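Ticket 1868
Product: Jovska sorting board, wide, with tray
Category: Parts / small pieces / complaint, mild
Status: open, reopened, open
Related: 1042 (closed, wrongly)

Original report

Our order of red cylinders from Talebi arrived with at least one piece that has corners. I mention it because the label on the bag says ROUND in capital letters. We use these on the Jovska board, where you push the pieces through the gap between the two black rails and they drop in the gray tray. Nice simple idea. The cube went in with everything else, got mixed up with the rest, and is the same red as all of them. I would like a replacement for it, or a credit, or an apology in writing.

Support reply, 9:13 am

Thanks for contacting Jesotard parts support. Please confirm that the piece is not a cylinder standing on its side. Please also confirm that the board is level, that the rails are seated all the way to the ends, and that the tray is flush with the gap. Photos help.

Customer reply, 10:30 am

It is not a cylinder on its side. I own a cylinder and have put it on its side, and it looks like a cylinder on its side.
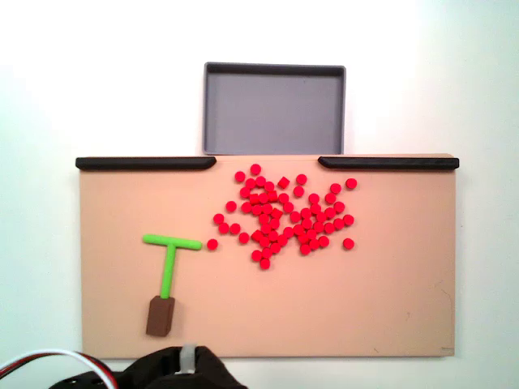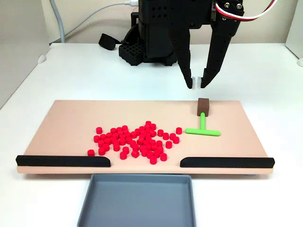
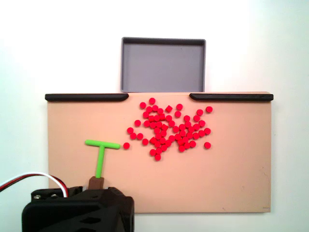
Regarding your checklist. Level: yes, I put a marble on the board and it stayed where it was, which I found oddly relaxing. Rails: seated. I pulled both off and pressed them back down from the outside ends in, as the Workent guide suggests, though the guide also suggests doing this "with a friend" and I did it alone. Tray: flush. I slid a business card along the joint and it caught on nothing.

While I had the rails off I wiped under them. There was a line of gray fluff the full length of the left one. I don't believe the fluff is related but you did ask for details in the last survey.

Support reply, 11:13 am

Thank you. We see that ticket 1042 describes a similar issue and was closed as "customer found piece charming." Would you like to close this ticket on the same basis?

Customer reply

No. I was also the customer in 1042. I did not find it charming, I said it was "charming of you to include it," and that was a tone thing.

Steps tried since then:

Shook the bag over a colander. Every piece I had left went through the holes, so I was on my hands and knees for a while.
Tried sorting by feel with my eyes shut. Works fine for one piece. By the 30th I was calling everything a cube.
Pushed a batch through the gap by hand. Everything went, corners included. The gap is far too generous to filter anything and I accept that this is not its job.
Checked the bag again. Still says ROUND.

So the board is fine – please take it off the list of suspects. What I need is one cylinder, red, same size as the others.

Support reply, 2:30 pm

We can send a replacement pack of 13. Single pieces are not stocked. Please return the cube in the original packaging.

Customer reply

The original packaging is the bag the other pieces live in. I will send it in an envelope. Please leave this open until the new ones get here and I've looked at every one of them.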